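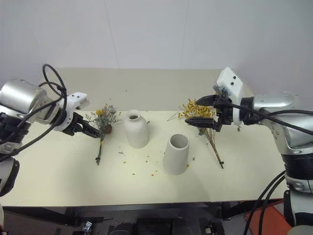
I've been wearing the Prosteo wrist brace for ten weeks now, on and off, and I finally feel ready to tell you what I think of the thing. If you're new to my little shop page, I had tendon surgery on my right hand, and Giorgia De Luca, my physical therapist, got so tired of me complaining about the stiff clinic splint that she handed me a catalog and told me to pick something myself. So I did! I do my exercises at a table with a pale top, nothing on the walls but plain panels, same kind of setup as in the photo, and a smooth top matters more than you'd think. Half the routine is sliding your forearm forward and back, and the brace has a flat underside that glides nicely (my old one caught on everything).

What you get in the box: the brace, two spare straps, a mesh wash bag, and a fold-out sheet of exercises. The metal stay along the palm side slips out so you can bend it to your own angle. Please let your therapist do this the first time. I bent mine at home and had to have it redone.

Sizing runs small. I'm a medium in gloves and I wear the large. Measure right around the wrist bone, snug, and if you land between two sizes go up. Left and right are sold separately — check before you order, I've already swapped out a few for people.

Washing is by hand in cool water, stay removed, straps closed so they don't chew up the lining. Mine takes overnight to dry, so I bought a second one, and yes, I paid for it.

I also carry the Clusex liner sleeve, item 628, which goes underneath. It's thin, it's soft, and it stopped the itching I used to get at night. Arnel Marquez wears his without the brace just for warmth, and he swears by it.

The brace is item 567. I've sent out more than 1,987 orders from this page since I started, and I still pack them myself, so give me a couple of days. Returns are fine if the straps haven't been trimmed. Fresh stock of the large left comes in November.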